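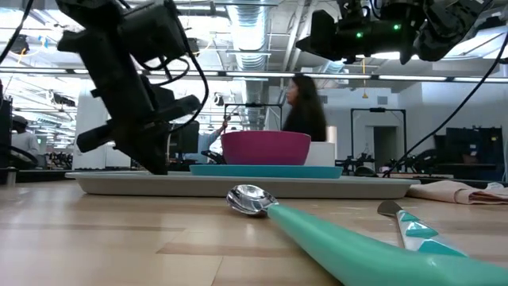
Page last changed: 7/2/18

Fledar project: notes of the table-clearing group meeting

Present: Ghazala Bhutto (chair), Junaid Durrani (notes), the Conness bench team, two from Grakent by phone
Apologies: the Chevalier group, who were moving offices

1. Notes of the last meeting

Agreed, with one fix. Item 4 should have said the left arm's log was missing, not the right. Junaid has corrected the copy on the shared drive.

2. Main result: pausing before the grasp

Ghazala went through the full set of demonstrations from the tray task, and it took up most of the meeting, quite rightly! The set now stands at 258 demonstrations, all two-armed, all driven by hand by members of the bench team. The task is the same as in November: tray on the table, a bowl on a plate, a box standing next to it, cutlery on the wood in front. The arms have to put the cutlery on the tray and then lift the tray together.

The idea we were testing is a simple one. Half of the operators were asked to stop the gripper just over an object for a moment before closing on it. The others drove as they liked. We then trained the same model on each half, with the same settings, and ran both on the bench.

The model trained on the paused half did much better on the tray rim. It missed the rim on 3 runs out of 45, against 10 out of 45 for the other one. Ghazala was very pleased and so was everyone else in the room. She did point out that the paused model is slower, and that on the bowl there was hardly any gap between the two. The bowl has a good edge to take hold of, so perhaps there was little left to gain.

Junaid asked if the operators who paused were simply the better drivers. A fair question, and we can't rule it out yet. Ghazala had tried to share the experienced people evenly between the two halves, but two of them swapped shifts in the last week. She will split the results by operator and send them round.

Grakent asked whether the pause has to be the same length every time. It doesn't seem so. People varied a lot and the model appears to have picked up the stop itself – there was some lovely footage of it slowing down over the rim and then settling. They would like a copy of those clips.

3. Cutlery

Still the hard part. The spoon with the thick mint handle is picked up well by both models. The one with the triangle pattern on the handle is not, and both models tend to come at it from the wrong angle. The bench team think the shiny metal is part of the trouble, as the ceiling lights show up in it and also in the table top. Junaid thinks it has more to do with how thin the thing is and would like to see some runs with a fatter handle before we go blaming the lights.

There was a good long talk about this and we agreed to try both. First a set with the cloth opened out under the cutlery, to get rid of the reflections, then a set with a different handle on the bare table. Same operators for both if we can manage it.

4. Cables

The loops round the upper joints of the left arm are to be retied. The operators say they can feel a slight drag when the wrist turns all the way over. It has not spoiled any demonstrations as far as we know, but a few were done again to be on the safe side and those are marked in the log. The long cable from the right arm should be clipped up before the next set.

5. Writing up

Ghazala has a first draft of the method section and it reads very well. She would like the tray rim result to come first and the bowl after it, with the bowl reported in full even though it shows so little. All agreed. Chevalier have offered to repeat the test on their own arms, with their own operators, and this would be a wonderful thing to have in the paper if they can do it in time. Their tray has a lower rim than ours, so Junaid will ask for the measurements first.

6. Actions

Ghazala – split results by operator; send round the draft
Junaid – write to Chevalier about the tray; put the clips where Grakent can reach them
Bench team – retie and clip cables; cloth set, then handle set

7. Any other business

The bench team asked for a second person on each shift to reset the table between demonstrations. It saves about 10 minutes an hour and the operators are much less tired by the end. Agreed, starting with the cloth set.

Next meeting to be fixed by email once the cloth set is done.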